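This site uses cookies to remember your reading position. By continuing to browse you accept our use of cookies.

Chapter 4
Clearing the Table: Your First Simulated Task

If you have worked through the first three chapters in order (and I do hope you have, though I know how tempting it is to skip ahead to the part where something moves), you can now start the simulator, load an arm, and drive each joint from the keyboard without tying the poor thing in a knot. That is a real accomplishment, and you should feel good about it. In this chapter we finally give the arm a job.

The job comes from the Breathnach Cup, the school competition that many of you will enter in May. In the first round, each team is handed a virtual table with a few grocery items on it and a basket, and the arm has to put the items into the basket. It sounds like the sort of chore a small child could manage before breakfast. My first club, at Vandthorpe, thought so too, and they spent the better part of a winter on it. Their log, which I still keep on a shelf by my desk, runs to 1,281 attempts, and I would not trade a single page of it for a cleaner success story.

We will use the practice world called Etetti, which you will find in the same folder as the worlds from Chapter 3. Load it now and take a minute or two simply to look around before you touch any keys.
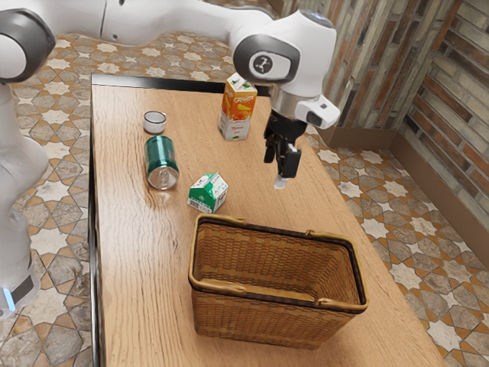 Figure 4.1 The Etetti practice world, with the gripper open to new commands and the basket still empty.

Notice that the groceries are not all standing up nicely for you. The orange juice carton is upright, but the green can is lying on its side, and the little milk carton sits at a tilt. Each one asks for a slightly different approach from a gripper whose fingers point straight down. Think about where you would put your own finger and thumb if you had to lift each item from directly above, and write your answer in your notebook. We will come back to it in Section 4.3, when you choose your grasp points, and you may be surprised at how much of your first guess survives!

The basket deserves some thought as well. It has handles that curve along the rim, and a carton carried too low will meet the rim or a handle long before it gets inside. Beginners nearly always plan the pickup with great care and then treat the drop as an afterthought (I did this myself, more than once, and with students watching). So in Section 4.4 we will plan the path backward, starting over the basket and working our way back to the table.

You will be working in pairs for this chapter. One partner drives and the other keeps the log, and you trade places every 30 minutes. Please don't skip the log. Write down the item, the approach height, and what happened, even if all that happened was that the can rolled away.

Before you begin, make sure that:

- your Plikent controller file is saved under your team name
- the simulation speed is set to normal
- you have read the scoring rules on page 56

When both of you are ready, turn to Section 4.1, where we start with the juice carton.

Diarmuid Daly

Last updated: Nov 29, 2019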